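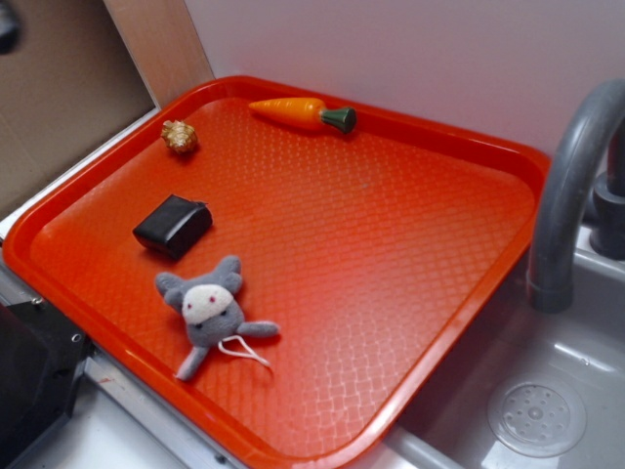
Folie 7: Das Tablett als Sortierplatz

Kurz stehen lassen, dann sprechen.

Orangerotes Kunststofftablett mit erhöhtem Rand, Boden fein geriffelt. Darauf Sachen, die nichts miteinander zu tun haben: Spielzeugkarotte, goldener Zapfen, ein graues Plüschtier. Das Schwarze könnte ein Etui oder eine Geldbörse sein. Frage ins Publikum: Wohin damit? Zwei, drei Antworten abwarten.

Überleitung: In fast 20 Haushalten habe ich nach der »Schublade für alles« gefragt. Jeder hatte eine.

Folie 8: Regeln für das Tablett

Ein Tablett pro Raum. Es steht auf der Arbeitsfläche, nicht im Schrank. Tagsüber kommt alles darauf, was keinen Platz hat. Abends wird es geleert, auch wenn nur ein Teil darauf liegt.

Helle, kräftige Farbe nehmen. Auf einem dunklen Tablett übersieht man dunkle Dinge.

Zitat Effie Cowie vorlesen: »Was zweimal auf dem Tablett landet, braucht ein Fach.«

Folie 9: Wohin mit den Einzelstücken

Spielzeug: zurück in die Kiste im Kinderzimmer. Plüsch getrennt von Hartplastik.
Dekoration: zur Saisonkiste, beschriftet. Zapfen bitte nicht unter schwere Sachen legen. Unsere Kiste kommt im Oktober auf den Tisch.
Etuis und Börsen: erst öffnen, dann ablegen.

Hinweis auf die Vorlage von Fabian Trummer, liegt am Ausgang (162 Stück gedruckt, bitte nur eine pro Person).

Bei Zeitnot Folie 10 überspringen und direkt zu den Fragen.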